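# Drawstrings, Slick Prints and the Problem of the Flat Fold

Light printed fabrics with a glossy face are hard to store. The surface has little friction, so a stack slides, and any cord or ribbon attached to the piece works its way out and catches on whatever is next to it. Henrik Frerichs, who runs the finishing room at Ernmont, sorts such pieces by face before he looks at size or color.

His method starts with the tie. The ribbon is drawn out to its full length, smoothed between two fingers and laid parallel to the longest edge. Satin creases under pressure and the crease reflects light differently from the rest, so it should never be folded across itself. A knot in the end is left alone unless it is loose.

The fabric comes next. Frerichs shakes it once, sets it face down and works the wrinkles from the center toward the edges with the side of the hand. Busy prints make this step slower. Fruit slices, dots and script set at several angles give the eye no straight line to follow, and the grain has to be found by touch or from a seam.
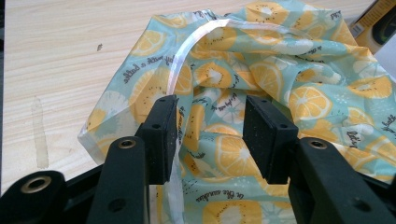

Should a glossy print be rolled or folded?

Roll it if the drawer is deep enough. A 40 cm cardboard tube suits most small pieces, and the tie can be wound around the outside last, flat, with no tension.

Folding is acceptable for short periods. Nobuhle Lekota, who keeps the sample drawers at Mever, folds in thirds with a sheet of plain tissue inside each turn and refolds on new lines every December. Her drawers hold 800 pieces, and she limits each stack to 30.

Pressing is a separate question. Lekota tests a hidden corner first, iron on low, with a cotton cloth between the plate and the print. The ribbon is pressed last or left to hang overnight.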